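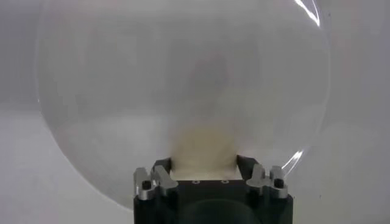 4. What goes missing, and how people talk about it

4.1 The kitchens and the log sheets

All of the material in this section comes from the shared kitchens at Molthorpe, a housing block with long corridors and one kitchen at the end of each. 14 kitchens in total. Each one got a paper log sheet taped inside a cupboard door, and residents were asked to write down anything they went looking for and couldn't find, or found broken. The sheets stayed up for 16 weeks. Renji Miyazaki swapped them for fresh ones when they filled up, Florian Zaugg typed them in. We ended with 949 usable lines.

"Usable" needs a word. A line was kept if we could tell what the thing was. "Bowl, blue, big one" is fine. "MY STUFF AGAIN" is not, though we kept a separate list of those and come back to them in 4.4. Jokes were dropped. So were lines about food, which is a different problem with a much larger literature, and one we did not want to get dragged into. Some residents wrote about food anyway. A lot of it was cheese.

The sheets had four columns: what, where it should have been, lost or broken, and a blank one for comments. The blank column did most of the work. In hindsight the "where it should have been" column was a mistake, because half the residents read it as where they had left the thing and the other half as where it belonged by kitchen rules, and these are often diffrent places. We tried to sort the two apart afterward and gave up. Nothing below leans on that column.

4.2 Lost is not the same as gone

First thing to say is that most entries are not thefts, whatever the comments claim. Þrastardóttir makes the same point in her work on shared laundries: people write "stolen" when they mean "not where I looked." Her residents used the word freely and took it back just as freely, usually in smaller handwriting. Ours did the same. Plenty of lines were crossed out later with "found it" or just a check mark. One saucepan was reported lost, found, lost and found again, all by the same hand, and as far as we can tell it never left the kitchen.

We therefore use three groups. Strays are things that came back by themselves, or at least were crossed out. Losses never were. Breakages are breakages. The groups are rough. A resident who finds a pan may not bother to go back to the cupboard and say so, and we would guess that many of our losses are strays nobody updated. The interviews support this but can't settle it.

Strays are mostly cookware. Pans, oven trays, the good knife. They are big, they travel to someone's room with dinner in them, they come back when the next dinner needs cooking. Losses are mostly small: teaspoons above all, lids, the plastic measuring cup. Nothing suprising there. What did surprise us is how little small losses seem to bother people. A missing teaspoon gets one flat line. A missing pan gets a paragraph, even when the pan is back by evening.

Price does not explain it. Several kitchens had a mix of old donated pieces and newer Lillska sets bought out of the corridor fund, and the newer sets cost more. But the comments were no longer or angrier for those. If anything the old pieces got more ink. One resident, writing about a dented colander: "it was here before all of us, who takes that." Length of ownership seemed to matter, and shape, and whether a thing could be swapped for another of its kind. There is always another fork. There was one colander.

4.3 Clear pieces

Clear tableware and containers deserve their own paragraph or two. They turned up in the sheets in a lopsided way - not many outright losses, a fair number of strays, and more breakages than we had planned for. Interviews helped. Several residents told us the thing had been in plain view the whole time, on the draining board or on the counter, and they had looked straight over it. "I was looking for something with a color," as one put it. Against a light countertop a clear piece is mostly edge and glare (Figure 3).

Figure 3. A clear round piece against a smooth, pale surface. The rim shows as a thin, pale line, fainter on the right, with bright reflections on that side.

This bears on how the corridor blames people. A clear bowl that has been overlooked produces just as much suspicion as one that has been carried off, and for the hour or the day that it is missing there is no way to tell the two apart. One kitchen had a falling-out over a salad bowl that ended with two residents labeling every shelf. The bowl was then crossed out on the sheet. No comment, just the line through it. The labels stayed.

Breakages are harder. It would be tempting to say that people knock over what they do not see, and a few comments say just that. But clear pieces in these kitchens were also often the thin ones, and thin things break. We can't pull the two apart with what we have. A proper test would need matching pieces, colored and clear, same weight, same shelf, and we had no budget for it and no wish to hand residents a set of dishes and wait for them to smash.

4.4 Who writes, who doesn't

The sheets are not a neutral record. Some kitchens wrote constantly, others hardly at all, and the quiet ones were not the tidy ones. In one corridor the sheet was almost bare and the residents, when asked, laughed and said they just shouted down the hall. In another there was an old feud and the sheet became a place to carry it on. Those are the "MY STUFF AGAIN" lines. We read them as messages to neighbors, with the missing thing as an excuse, and left them out of the totals for that reason. Others may disagree. The list is kept with the rest of the data.

Two corridors also used Kuto, a shared-list app the residents had picked themselves before we arrived, mostly for cleaning turns and toilet paper. We asked if we could see it. One corridor said yes, one said no, and we left it there. In the corridor that said yes, the app and the sheet hardly overlap. Things to buy went in the app. Things to be annoyed about went on the paper. When something broke, the paper got the complaint first and the app got the replacement later, sometimes weeks later, sometimes never. We had expected the app to swallow the sheet. Did not happen.

Newcomers wrote more than long-term residents. Could be they owned more of what they were looking for. Could be they had not yet learned the local rule, which in most kitchens was some version of "anything on the open shelf is everyone's." The rule was written down nowhere. Newcomers found out by losing something. Several told us they stopped logging once they understood it, which means our sheets record fewer and fewer complaints over time for reasons unrelated to how much went missing. The drop toward the end of the period should not be read as an improvement, and the housing office has been told so.

4.5 Repair, replacement, doing without

What happens after a loss? Mostly nothing. Of the options, doing without was by far the most common in interviews, and it can go on for a very long time. One kitchen had been straining pasta with a pan lid since before any current resident moved in. They were quite good at it.

Replacement came in bursts. A parent visits, a resident moves out and leaves a box, someone gets paid. It hardly ever came as a direct answer to a line on the sheet, and corridor funds were spent on bulk sets instead of on the one item everyone was complaining about. There's a practical reason, sets are cheaper per piece and nobody has to argue over them. The result is a kitchen with far too many side plates and no can opener. We saw this more than once.

Repair was rare. Handles were screwed back on, a cutting board got glued, that's close to the full list. Residents who could fix things fixed their own things. Shared items fell into a gap, where fixing one looked a bit like claiming it. A resident who had re-riveted a frying pan said that afterward people asked permission to use it. He had not meant anything of the kind. He eventually took it to his room, since everyone already treated it as his, and it then shows up on our sheet as a loss.

That last case is worth keeping in mind for Section 5, where we try to put a cost on all this. By the sheet, the corridor is down one pan. By the resident, the corridor gave it to him. Both accounts are fair and the cost model has room for only one. We went with the sheet for consistency, and the same goes for every similar case, though we know of few that are this clean.

One more limit. Molthorpe charges no deposit on kitchen goods. Where there is a deposit we would expect the talk to be quite different, sharper and probably earlier, with more interest in who broke what and less in where it wandered off to. Þrastardóttir's laundries did have a deposit and her notes point that way. We have no data of our own on it, so the estimates in Section 5 should be read for blocks of the Molthorpe type only.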